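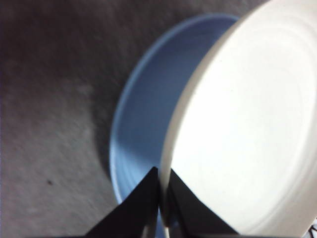 The white dish and the blue one, on the gray carpet.

Tue 7 June

So I finally called my aunt Hwa-young for her cold noodle broth, and of course she doesn't measure anything! I got "enough vinegar" and "you'll know." I made it 5 times last week (my poor roommate Cosimo ate every batch) and I think I've got it now, or close. The big thing is chilling it overnight, plus way more pear than you'd expect. I rinse the noodles under cold water for a good 20 seconds and then do it again, and they stay nice and chewy.

Kyu-ri wants it with mustard. I'm still on the fence, but she's bringing some over on Saturday, so I'll give it a shot. If anyone has a good cucumber pickle to go with it, leave me a comment!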